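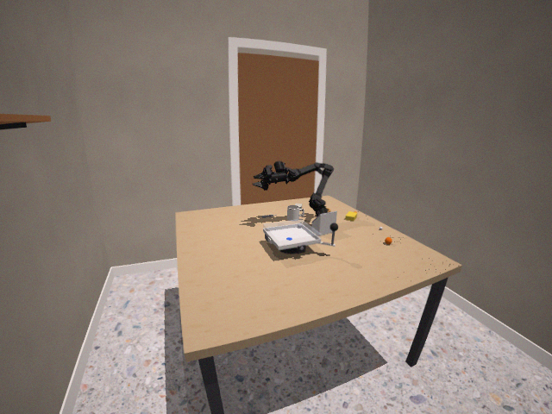 The Second Life of the Kitchen Table

When the furniture works in Stirndale closed, Sneha Dhillon bought two of its benches and the contents of one storeroom. She had been a finisher there and had no plan beyond keeping the tools out of a dumpster. Her shop on Maurya Street now repairs tables, nearly all of them from kitchens.

People bring them in for the same few faults. A leg has worked loose, a leaf won't close, or the top has split along a glue line after a winter next to a radiator. Dhillon charges a flat $40 to look a table over and takes that off the bill if the owner goes ahead.

"Most of them want the dents left in," she says. "They want it to stop wobbling."

Loose joints take up most of the week. She knocks the joint apart, scrapes off the old glue, and clamps it back together overnight. Old hide glue softens with warm water and comes away easily. The yellow glue from later home repairs has to be cut out with a chisel — slow work, and hard on the edge.

Tops are where she and her business partner, Jitendra Yadav, disagree. Yadav came from a boatyard in Pernov and likes a hard varnish that can be wiped down and forgotten. Dhillon prefers oil, which marks sooner but can be patched at home with a rag. Customers get to choose, after hearing both sides at some length.

On Saturday mornings the shop opens its benches to anyone with a chair or small table to fix. Glue is free. Clamps have to be back on the wall by noon.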